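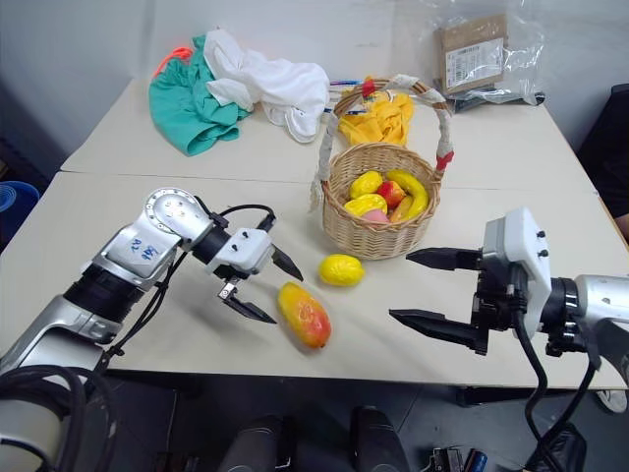
Vorkum two-arm kit: worth it, or do I buy a ute?

tadpole_sergio
Posted Jan 16, 2024

Long-time reader, first-time spender. I've had the Vorkum bench kit on trial since November and the trial is nearly up, so I have to either pay for it or put it back in its crates, and I've lost one of the crate lids.

For anyone who hasn't looked at it: two arms, two-finger grippers, a head camera, and the teaching software, which is sold separately in the sense that the arms are decorative without it. I run a small packing room that does gift hampers. Fruit, mostly. The plan is fruit into basket, basket to human, human does the bow. I have no illusions about the bow.

We're training on fake fruit, with the basket at the back and the loose pieces out the front. Lemon and mango at the moment, one near each gripper. The lemon is the easy one. It's got a bumpy skin and the fingers seem to like it. The mango is a slippery sod and rolls towards whichever arm wasn't planning on it.

Good: setup took me 2 days on my own, and I am not gifted. The arms are quiet. Teaching by demonstration does what the brochure says, provided you demonstrate like a sane person and don't scratch your nose halfway through.

Bad: the cables. The handle on the basket. The support portal.

Happy to answer questions. Mostly I want someone to talk me into it or out of it.

Sérgio Baptista

gantry_gaz
Out of it. Next.

ildi_e
I'll be slightly more useful than Gaz. We looked at the same kit last year against the Karaca one and went Karaca. My main complaint about Vorkum was the cabling, and I see they still let it loop over the top of the gripper and dangle off the front of the table like washing. Fine on a bench. On a line that runs all day, I give the connector a season.

Have you tried it with the tall handle facing side-on? A hoop handle is a horrible obstacle for two arms that both want the middle.

Ildikó Erdős

tadpole_sergio
Tried it side-on. The left arm behaves and the right arm comes in under the hoop like it's threading a needle in mittens. Front-on it reaches over the rim and is all right until the basket fills up. By the last piece there's nowhere to put it down and it just sort of hovers, thinking about its choices.

Re cables: Vorkum sent me a packet of velcro ties and a PDF.

gantry_gaz
A PDF! Well, sign him up.

My issue with all these kits is that you've taught it fake fruit. Fake fruit doesn't bruise. What's your finger force on a real peach? You don't know, do you.

tadpole_sergio
I don't know, no. I know what it is on a pretend peach and the pretend peach has no complaints.

plonk_and_place
Bit harsh, Gaz. You start with fake so you aren't mopping the bench every smoko. We did six weeks on plastic before touching produce, and the changeover cost us one afternoon and a tray of nectarines. The soft finger pads do the work. Are you on the standard black fingers, Sérgio? They look hard to me. Clillance do a silicone sleeve for that style. It's ugly as sin and goes the colour of old chewing gum, but I'd have it before any software upgrade.

ildi_e
I'd disagree on sleeves. They add width, and width is what you haven't got once the basket's nearly full. I'd sooner fix the order of picks. Big awkward things first (banana, mango), small round ones last, and let gravity find them a gap.

plonk_and_place
Put your heavy mango in first and then drop an apple on it, you mean.

ildi_e
Place an apple on it. It's a robot, it isn't bowling.

tadpole_sergio
Having watched it, I'd say there's an element of bowling.

Banana against the side is a good tip, though, it ended up there by accident and I've been taking credit. Will try the sleeves on one arm only and report back. Somebody asked by PM about price: the quote is 435 a month on the hire plan, software included, plus 900 up front if I want the second year of support. The second year of support is the same portal as the first year of support.

gantry_gaz
435 a month to put a lemon in a basket. My nephew does it for a pie.

tadpole_sergio
Is he available?

tadidberg_dave
We're running two of these at the Tadidberg shed, onions not fruit, so take this with salt. Clear your table. I can see cloths and pens and a box in a plastic bag up the back. Ours learned whatever clutter was there during teaching, then sulked the morning a cleaner came through. Either keep the junk exactly as is forever or shift it about between demos so it stops caring. I'd shift it about. And tie those cables back before somebody's shoe finds them.

tadpole_sergio
Dave, that might explain an awful lot about last Thursday's demos, which I'd been blaming on the mango. Going to move the yellow cloth and see what happens.

COMMENTS (4)

hamperhelen: Does it do the cellophane?

tadpole_sergio: It does not do the cellophane.

old_relay: Karaca's portal is worse, for what it's worth. I had a ticket open so long the bloke answering it retired.

gantry_gaz: Still out of it.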